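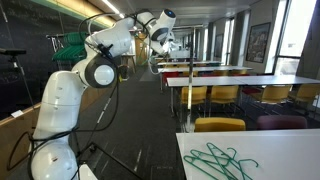

4. Setting up the hanging rail

Right, you've got the feet on and the uprights are standing, so now we come to the bit that people rush. I've put up more of these Clurton rails than I care to remember and I still take my time over this part. Have the bag of fixings from the Bendden pack next to you before you start.

1. Stand the rail where it's going to live. I like mine against a wall, with enough floor left in front to walk past with an armful of coats. In a long, narrow room keep that walkway clear from end to end.

2. Slide the top bar into both uprights and push down until it stops. Leave the end bolts finger-tight for now.

3. Go to one end and look along the bar. If it dips, wind out the foot at the low end a turn at a time (the feet go clockwise to come down, which catches me out every single time).

4. Tighten the 2 end bolts with the key from the bag. Swap sides as you go, a bit on one, a bit on the other.

5. Leave a gap of 400 mm between the rail and any door that opens towards it.

Caution: never drag the rail by the top bar once it's loaded! Take hold of it low down, one person at each end.

Now for the hangers, my favourite bit.

6. Put them all on facing the same way, hooks pointing to the wall. I stick to one colour per rail, and green is the one I'd pick for a cloakroom, it's so easy to spot across a hall.

7. Start in the middle and work outwards so the weight stays even. Empty hangers can sit packed right up against each other, but once there are coats on them you'll want to spread out.

8. Give the bar a gentle shake. If it rattles, go back to step 4.

Note: if your wall has a ledge, keep the hooks well clear of it or they'll scratch the wood. A strip of felt along the edge sorts that out.

Check the bolts again after 5 days of use, as they do settle a little. Number cards and spare feet are covered in section 5.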